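Writing our collection rules down, finally

For the first few months we had no rules at all. There was a shared folder, a chat thread and a lot of verbal agreement, and when a new person joined they learned by sitting next to someone for a morning. That was fine with two people. It stopped being fine in September, when we went back through the Emley set and had to throw out a large part of it.

Emley was our first household set, 1,205 episodes of tidying and sorting on ordinary tables. After review we kept fewer than I had hoped. The ones we dropped were mostly not bad handling. They were episodes where the label said one thing and the hands did another, or where the start and end of the task had been decided differently by whoever was recording. You can't fix that later with a script. I tried for most of a week.

So I have been writing a rule sheet. The working name is Muli, for no better reason than that the file needed a name. The current version is two pages, and I want to keep it at two pages. What follows is the reasoning behind the parts people ask me about most.

Start and end

An episode starts with both jaws open and in view. It ends with both jaws open and in view, clear of the object. If the last thing in the recording is a grip, the episode isn't finished and gets dropped.

This sounds obvious, and it was the rule we broke most. People stop when the task feels done, and the task feels done the moment the object lands. The release and the backing away are part of the task too. A policy trained on clips that stop early tends to hover over the object, or keep hold of it. We saw both on the Flondoteo arm, and I am fairly sure now where it came from.

One label, one action

We had labels like "tidy tray." I have deleted all of them. A label now has one verb and one object, with a place if the place matters. "Lift towel." "Move packet to tray." If the recording has two actions in it, it gets split and each half gets its own label. Labels are written before recording. Writing them afterward is how you end up with a label that describes what you meant to do.

The verb list is closed. It has 13 verbs at present. You can ask for a new one, and the answer is usually that an existing verb covers it. "Grab," "pick," "take" and "pick up" were all in the Emley labels, used by different people for the same motion.

Clutter

I had the most arguments over this one. My first draft said to clear everything off the table that wasn't part of the task. It made for tidy recordings, and the policies trained on them fell apart as soon as somebody left a mug out.

The rule now says that household sets are recorded in a lived-in state. Things on the table stay on the table. Patterned tablecloths stay on too, even the ones with pictures printed on them. Soft items should be mixed with stiff ones in the same tray, and the background should be whatever the background is.

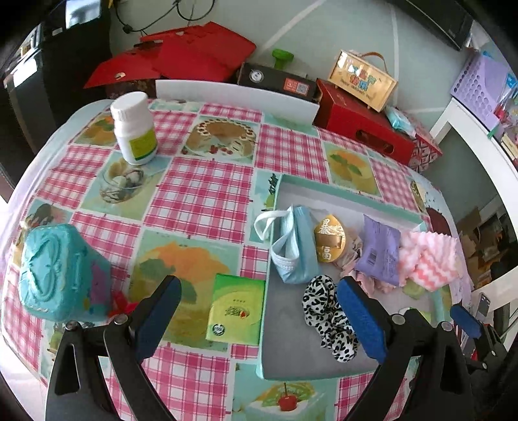
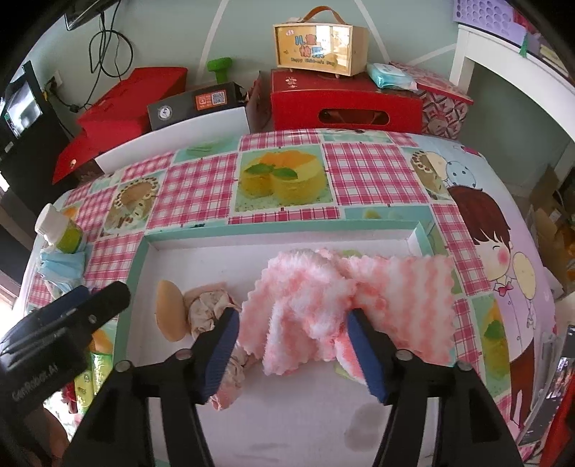

Gingham and printed cakes under the tray both times.

What you may not do is rearrange the clutter in the middle of an episode. Between episodes is fine, and encouraged. We ask for a change of layout every 30 episodes at the least. A change means that objects have moved to new positions. Turning the tray a little does not count, and I had to add that sentence after the second week.

Cloth

Cloth gets its own section because it caused the most disagreement at review. With a box, everyone agrees on whether it was gripped. With a towel, one reviewer says the corner was held and another says it was brushed.

Our rule is that a cloth grip counts when the cloth follows the jaw. If the jaw closes and the cloth stays where it is, mark it as a miss and keep the recording. Misses are useful as long as they are marked. What hurts is a miss labeled as a grip.

Cloth is never flattened or folded neatly before an episode unless the label is a folding label. Drop it and leave it how it lands. Everyone has a habit of smoothing things out — I do it myself — and then every towel in the set starts from the same flat square.

Pads and jaws

Check the finger pads at the start of each session. Look for lifting edges, grease, lint and anything stuck in the surface. Wipe them with a dry cloth. If a pad has been replaced, that goes in the log with the side it is on, left or right.

Both hands should have the same pad type. We once ran part of a set with two different pads and didn't notice until the grip widths came out uneven.

Open and close both jaws fully, five times, before recording. Listen while you do it. A screw working loose makes a small click well before you can see any play in the jaw.

Private things

I left this out of the first version and should not have. A home is full of paper with names on it. Before recording, walk around the table and look at it from every side the camera might see. Letters, prescriptions, school forms, delivery labels, family photos and lit screens are all on the checklist. Wide lenses see much more than you expect, including shelves and walls well behind the work.

Product packaging can stay. Anything with a person's name, address or account number on it is moved or turned over. If something is found after recording, the episode goes into a holding folder and is not used until it has been blurred or deleted. The person whose home it is gets the final say, and they don't need to give us a reason.

Food and medicine

Wrapped or boxed food is fine. Unwrapped food may be used once, and it is thrown away after the session. Nobody eats anything the gripper has touched. Medicine containers are never the target object in a home set. If one is there as part of the background it stays closed, and if it can be put away, put it away.

Pace

We record in blocks with a break after each one. The grippers don't weigh much, but holding one in each hand with your arms out in front of you is tiring, and tired hands are slow and a bit shaky. You can see it in the data. In the Emley set the late-afternoon episodes ran longer than the morning ones for the same tasks, done by the same people.

There is no daily target anymore. We had one, and it produced a lot of episodes that were nearly identical. The next set, which we are calling Zelton, has a total of 900 and no deadline per person. I would take those 900 with good labels over the whole of Emley.

Logs

Each session has one log line. It holds the place, the person's initials, pad condition, number of episodes, number of marked misses, and anything odd. The last field is free text and it is the one I read first. "Table wobbles." "Sun came in at 3." "Left jaw sticky." Those notes have saved me more time than any of the automatic checks.

Please fill it in before you pack up. I can tell when it was done the next day.

What is still open

I don't have a good rule for reflective objects. Foil and shiny gift packaging throw off the tracking sometimes, and for now people just note it. I also don't have a rule for when two things are stuck together and come up as one. At the moment it is marked as a miss if the label named only one of them, and two of our reviewers think that is too strict. They may be right. I'll look at how many there are once the first part of Zelton is in, and change the sheet then if it needs changing.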